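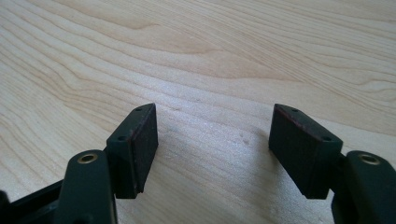 The table, June

Filed under: Diary / House and Home

Up at 8, which is late for me. Cold in the kitchen, so I put the heater on and had my toast standing beside it. The plan was to get the table finished with before Vittoria Tedesco comes to stay, and I mostly did.

It's been in the house since we moved to Latville and I have never once looked after it properly. I wiped it down after tea and that was the extent of it. It's a light wood and it shows things. There was a ring at my end from the teapot, and some blue from when Lensa's kids did their posters, and a sticky patch near the wall end that I think was honey. I had stopped seeing any of it until I cleared the lot off last week to look for the rates notice.

Didn't find the rates notice. Rang the council and they gave me the amount over the phone, $1,574, and said they'd email a copy. Paid it then and there so I wouldn't have to think about it again.

Everything that lived on the table went into two boxes in the hall. Seed packets, batteries, the good scissors, a school newsletter from a school none of us goes to any more. I've told myself it can't come back until each thing has somewhere to go. The boxes are still in the hall.

Washed the top with warm water and a bit of dish soap, wrung the cloth out hard, went along the grain. Changed the water twice. The honey came up with a plastic scraper. The blue took bicarb and a lot of rubbing and has gone faint. The teapot ring I sanded by hand with the fine paper, a little at a time, then had to do a wider patch so it wouldn't look like a dish. My shoulder is sore tonight.

Lensa Gebreyes came over mid-morning to return the cake tins and stayed for a cuppa. We drank it on the back step as I didn't want anything put down inside. She reckons I should sell it and buy something new. She showed me one on her phone, a Brelleo, $3,000 without chairs. I said I could put a lot of towards-the-roof into the roof for that. She laughed and then measured mine with her arms and said it was a better size anyway. She's after one for the sunroom and is going to keep an eye on the op shop.

Oil in the afternoon. I used the Cultari from the hardware, the 500 ml tin, and there's more than half left. Thin coat with an old T-shirt, wait, wipe off. Did the legs as well while I was down there and found a screw working loose under one corner, so the wobble I've been blaming on the floor was never the floor. Tightened it. Laid the rag flat on the concrete outside to dry before it goes in the bin, as it says on the tin.

The smell is fairly strong. Had the window open until it got dark and then gave up and shut it. Ate on the couch, leftover soup and the end of the bread.

Things still to do:

- second coat tomorrow if the first feels dry
- felt pads for the chairs
- find the cork mats, or buy some
- boxes in hall
- sheets for the spare bed

Vittoria has asked if she can cook one night while she's here. She wants to do the flatbreads she learned from the people at Işık, the bakery near her work, and she'll need room to roll them out. I said the table would be ready but she should use the big board on top of it. She's bringing her own rolling pin, apparently mine is too short.

Went in just before bed to check for drips along the edge. One, wiped it off. I left a note on the kitchen door for myself so I don't walk in half asleep in the morning and put the teapot down.

Back to top | Contact | © All entries and photos belong to the author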